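Plirnstead textile reuse center changes how it accepts bedding and padded clothing

Blankets, bedcovers and quilted garments will be sorted by filling and surface from November

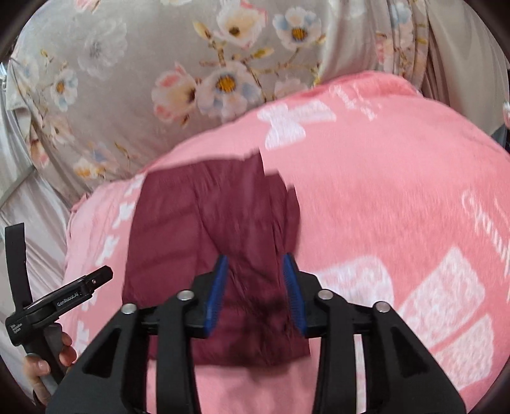 The Plirnstead textile reuse center will stop taking mixed bags of bedding and padded clothing at its Balel Street counter from the first week of November. Households will be asked to separate the items at home into three groups: fleece and other pile fabrics, smooth or satin-finish covers, and anything quilted or padded. Bags that combine the groups will still be accepted at the rear dock, but they will go to the slower of the two sorting lines.

The change follows a review of the center's intake between spring and early fall. Over that period the center logged 3,185 bags marked as bedding or outerwear. Of these, 3,167 were opened and sorted on site. The remaining 18 were set aside at the counter as damp and were returned or discarded under the existing rule.

Yvette Boychuk, who runs intake, said the main problem was time at the table. A fleece throw can be checked for holes, pilling and stains in a single pass, front and back. A quilted garment has to be felt panel by panel, as the filling may have shifted or clumped, and the seams between panels need to be checked as well. When both arrive in the same bag, the sorter changes method with every item.

"You pick up a blanket and spread it, then you pick up a vest and squeeze it," Boychuk said. "They need different light and a different amount of table. We were losing most of the morning to that."

Satin-finish bedcovers are the third case. The weave snags easily on zippers and hook fasteners, and pulled threads show clearly on a printed floral pattern. The center asks that these covers be folded with the printed side inward and packed separately from anything with a zipper.

Sorting criteria

The center has published short criteria for each group. They apply to adult and children's items alike.

Fleece and pile fabrics: accepted with light pilling. Printed lettering and motifs may be faded but should not be cracked or sticky. Edges may be hemmed, bound or blanket-stitched. Cut edges are accepted if they do not shed.

Smooth and satin-finish covers: accepted with fold creases. One repaired seam is allowed. Covers with open snags longer than a finger go to the remnant bin, where they are cut for lining and pouches.

Quilted and padded items: accepted if the filling is even when the item is laid flat. Fully detached panels are not accepted. Garments should be zipped or buttoned and laid flat, sleeves in, and not rolled. Down and synthetic fillings do not need to be separated by the household; the center does this from the care label.

Pillows, mattress toppers and electric blankets remain outside the program. Sleeping bags are handled with the quilted group until further notice.

Washing

All items should be washed and fully dried before drop-off. Radek Čierny, who maintains the center's machines, said padded garments are the group most often brought in before they have dried through. The outer fabric can feel dry while the filling still holds water, particularly in dark items dried indoors on a rack. He advises a low tumble setting with a pause halfway through to shake the panels out by hand, or two full days on a rack with the item turned once.

Fleece should be washed cool, without fabric softener, and kept away from high heat. Satin-finish covers can be washed in a mesh bag at a low spin speed. Ironing is not required for any group.

The center's own equipment consists of two Kulora drum washers and a drying cabinet. It is reserved for items that pass inspection and need a second wash before sale. Each washer is set to a spin speed of 800 rpm for padded loads and 900 rpm for fleece. Satin-finish covers are washed by hand in the sink room.

Storage and sale

Sorted items will move to new shelving along the north wall, supplied by the local joinery firm Leclerc. The shelves are deeper than the old ones and hold a folded double blanket without overhang. Quilted garments will be hung. Amrit Lemieux, who manages the shop floor, said compressed storage had left lasting creases in some of the thicker pieces and that hanging takes more room but cuts the time spent steaming.

Prices are unchanged. Bedcovers and blankets are priced by size, garments by type. Matching sets will be tied together and sold as one lot — single pieces from a set are priced on their own only after four weeks on the shelf.

Drop-off hours at the counter stay the same, with the last bags taken half an hour before closing. The rear dock will be open on Friday mornings only. Paper labels for the three groups can be collected at the counter or printed at home, and a plain handwritten tag is also accepted. One label per bag is enough, tied to the handle or taped to the outside.

Households with large quantities, such as the contents of a full linen closet, are asked to call ahead. Océane Campbell handles these bookings and can arrange a longer slot at the dock. Bags over the posted weight limit will need to be split before they are carried in.

The center will review the new groups after the winter intake. A separate stream for curtains and upholstery fabric is under discussion, but no start date has been set.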